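Depuis le mois de mars, l'atelier d'Orergate confie à des pinces souples une partie de la manutention des petites pièces. La direction a tenu à ce que les 38 agents concernés conservent leur poste et leur classification. 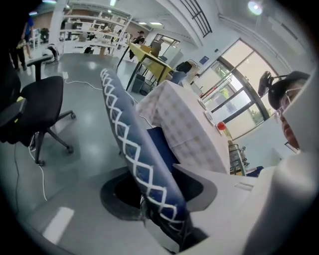

Les effets sur le travail restent inégaux. Le port répétitif diminue – les équipes le confirment – mais la surveillance exige une attention plus soutenue. Mme Zuzana Jelínek a demandé que 2 pauses supplémentaires soient inscrites au planning. Je souscris pleinement à cette demande.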